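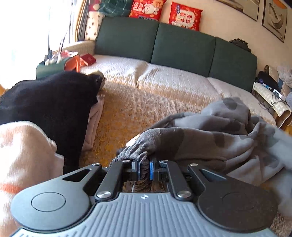 Gray garment in front of the sofa

Leisure battery size for four nights off grid, Dukcombe in March

kavside_798
Picking up a campervan from Macedo for a trip to Dukcombe. No hookup. Loads are a 12 V compressor fridge, lights and a diesel heater. Is one 100 Ah AGM enough?

Gireo
No. My fridge alone uses 24 Ah a day in cool weather. Add the heater fan and you reach 38. AGM gives you half its rating, so that's one night and part of the next.
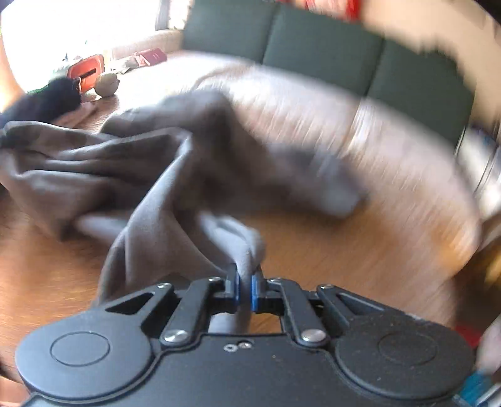

Black gripper, top view

tonopah_lee
Disagree with the half rule. An occasional discharge to 70% won't kill it, and it's a rental.

Gireo
It's the rental company's battery – check the contract. Some charge for deep discharge.

kavside_798
Would driving an hour a day cover it?

tonopah_lee
Depends on the charger. With a 30 A DC-DC unit, mostly. With a plain split relay, no.

kavside_798
Will ask Macedo which one is fitted.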